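packing thread bc I have been at this since lunch and need to complain somewhere

moving the whole sewing studio across town by Thursday. 16 boxes so far and the fabric shelves still look exactly the same. how

rule one, buy more tape than you think. I bought two rolls. TWO. for a studio with 534 patterns in it (yes I counted, insurance form wanted a number)

Clementina Abreu came by with a bag of tape from her own move and saved the entire afternoon. the Allness stuff she swears by. also brought soup. marry me Clementina

things I have learned re: tape today
– the cheap brown paper kind will not stick to a dusty box. wipe the box first
– clear is better over labels, you can still read the marker thru it
– fold the end over on itself EVERY time or you will be picking at it with a fingernail for ten minutes

seriously the end thing. I lost the end on one roll and went around it like 4 times under the desk lamp before I found it. then it split and came off in a skinny little ribbon. threw it accross the room

clear roll with the turquoise core is the current favorite

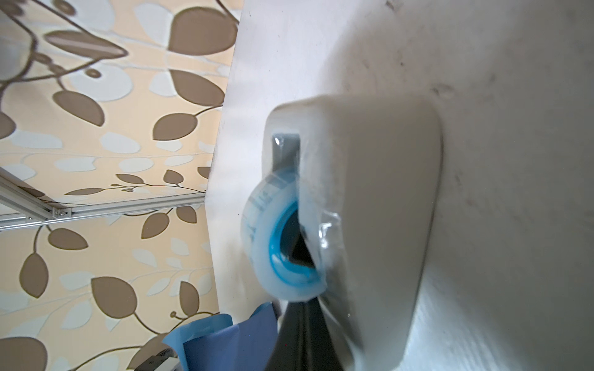 tape of the day, blue middle, crinkly bit of plastic and all

someone asked what I'm doing with the thread. cones go upright in shallow boxes, packed tight, towel on top. small spools in zip bags by color. do not mix the greens, you will regret it, I regret it

buttons are the worst. so heavy?? a shoebox of buttons weighs more than my iron. split them up. 2,000 mother of pearl shirt buttons bought at an estate sale in a good mood, never used one. they are coming with me obviously

machines last. the old Kaczmarczyk goes in the front seat with a seatbelt on, not kidding. Bernardo Amaral is lending the van for everything else, he says one trip. it is not one trip Bernardo

labeling update: I started out very organized, room + shelf + contents on two sides. the last three boxes just say STUFF and one says stuff (sharp)

oh and tape the BOTTOM twice. one strip down the seam, one across. the interfacing box opened up on the stairs and I had to roll it all up again, sitting on a step, swearing

q from the replies – no I'm not taping the drawers shut, tape pulls the finish right off the old cabinet. stretch wrap for that. or string, string is fine

anybody near the Cundia building have spare boxes? medium, not the huge ones, I can't lift the huge ones once there's wool in them

ok soup break then the zipper drawer. pray for me

edit: zipper drawer is two drawers. I forgot abuot the second one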